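Setting the Stops on a Hand-Held Gripper

These steps cover the Dimside trigger gripper after the fingers and blue pads are on. You need a hex driver, a length of tape and something padded to grab. Allow 50 minutes for a pair.

Start with the finger mounts. Run the screws in until they touch, close the fingers, line up the pads, then tighten. If you tighten with the fingers open, the pads meet at an angle and the tips splay.

Next, set the open stop. Squeeze and release the trigger a few times and back the stop off 2 turns from where it binds. Tape the cable to the handle with a little slack.

Now try it on cloth. A bed is a good surface, and a quilted jacket laid flat gives the pads a ridge to catch. Come in with the fingers wide open and straddle the edge of the garment.

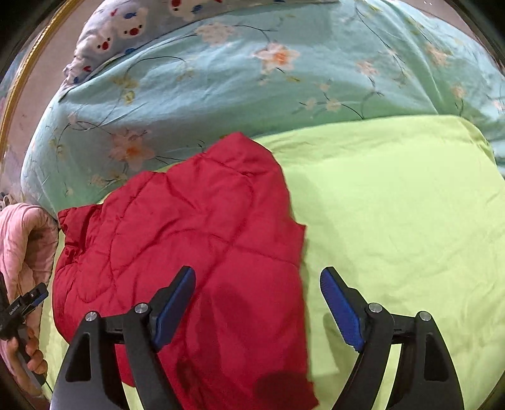
Duván Restrepo wrote in to say that his pads kept peeling until he cleaned the fingers with alcohol and left the glue overnight. He used Drundex and had no trouble with it afterward.

If the cloth slips out, move the closed stop in a quarter turn and try again. Write the final setting on the handle. Repeat for the second gripper, which will not need the same number of turns.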